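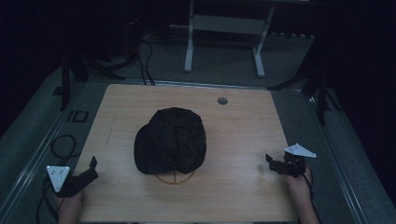

Pascal Böttcher wrote to this page on Monday that a cap is the one garment for which a workplace makes no provision. Coats have hooks, he observed, and boots have a tray by the door, while caps are put down wherever their owners happen to sit. He asked whether the Clemar Institute, which issues written guidance on almost everything else in its buildings, had a position on the matter.

The Institute has none. What follows is the view of the household and facilities desk, offered as opinion, and it should be read as such by the department heads who have already inquired whether it is binding.

Soft headwear deserves the same ordinary care that we extend to other clothing. A cloth cap is a modest object. It costs little compared with a coat, it is worn more days of the year than most coats, and it is treated worse than anything else in the wardrobe. It is sat upon, stuffed into pockets, and left on tables. A folded crease in a shirt will yield to an iron. A crease in the front of a cap, once the stiffening has bent, generally stays where it is.

The usual objection is that a cap looks better for some wear, and this desk does not dispute it. Crumpled cotton has its admirers. There is a difference, however, between fabric that has softened with use and fabric that has been crushed under a box of binders from October until spring. The first still fits the head. The second has to be coaxed back into shape each morning, and its owner soon stops wearing it.

Our cloakroom in the Faulkner building was fitted with 300 hooks. It was a generous allotment, and it served coats well. For caps it has been a disappointment. A hook presses a point into the crown, and a cap hung by its back strap swings out and is knocked to the floor by the next sleeve that passes. At the last clearing of the lost property shelf we recorded 51 caps, against 6 umbrellas and a single scarf. Several of the caps bore the mark of a hook.

A flat surface is better, provided that the surface is meant for the purpose. A cap may rest crown up, with nothing on top of it and the brim clear of the edge. Where a form of some kind is available, so much the better. A plain wire ring of suitable size will keep the opening round, and tissue paper in the crown will do the rest. Neither requires a purchase order. The felt blocks sold for dress hats are too heavy for cotton and may stretch the band.

Washing is a separate question on which opinion is divided even within this office. The writer's own practice is cool water, mild soap, a soft brush for the sweatband, and drying over an upturned bowl away from the radiator. Colleagues in the Boron annex use the machine and report no harm. Their caps are newer than ours, and we reserve judgment.

We would also ask that worktables be left out of the arrangement. Room 513 has good tables, and they are regularly claimed by noon with hats, gloves and lunch bags. A person who needs to lay out work should not have to begin by moving another person's belongings. The Stuninier reading room solved this years ago with one open shelf beside the entrance, set at shoulder height, deep enough for a brim and too shallow for a backpack. It is the best piece of furniture in that building and was evidently the cheapest.

The desk has requested a shelf of the same pattern for the Faulkner cloakroom, to be put up in December if the carpenter's schedule allows. Mr. Böttcher has been informed. Owners of caps now in lost property may claim them at the front counter until four o'clock on any working day, and are asked to describe the lining.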